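Fiorella Fiore
@fiorellafiore

Replacing the club's teaching set this month, so a short thread on what matters in a chess set that beginners will handle every evening. 1/9

Base width first. The usual advice is that a king's base should be three quarters of the square or a little more. Our old Fovel pieces were well under that and wandered all over their squares. 2/9

Weight second. An unweighted pawn goes over if a sleeve brushes it. A weighted one rocks and settles. Felt helps with noise and does nothing for stability. 3/9

The Taltero catalogue quotes 333 g for its school set with the board left out. That is light. Divide it by 32 pieces and you can see why the pawns travel. 4/9

Colour. Red and blue armies on a black and white board are easier to teach with than black and white on black and white. "Your blue pawn" can't be confused with "the black square". Guido Fontana disagrees and will say so in the replies. 5/9

Board finish is the one I got wrong. Gloss squares throw back the ceiling lights and a child sitting low loses the far ranks. Matt all over next time – Troncoso do one, with a 2 year wait if you believe Nazareno Sala. 6/9
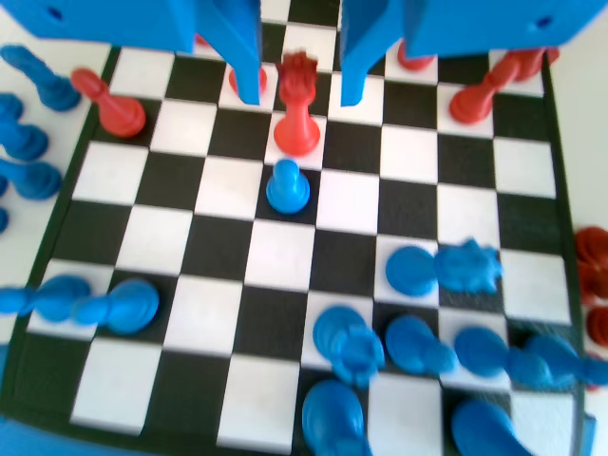 Now the queen. Beginners mix her up with the king more than any other pair, so the crown needs points you can make out from across the table. A red queen with a blue pawn one square in front of her makes a good first question: can she take it, and what takes back? 7/9

Storage. Drawstring bag, one per colour. Fitted foam trays look tidy until someone packs the bishops in the rook slots and forces the lid. We lost 5 pieces to cracked collars that way. 8/9

Spares. Ask before you order whether single pawns are sold separately. Stenolmont say yes, minimum order 19. Bronisława Mazurek has offered to split a bag with us, so that is June sorted. 9/9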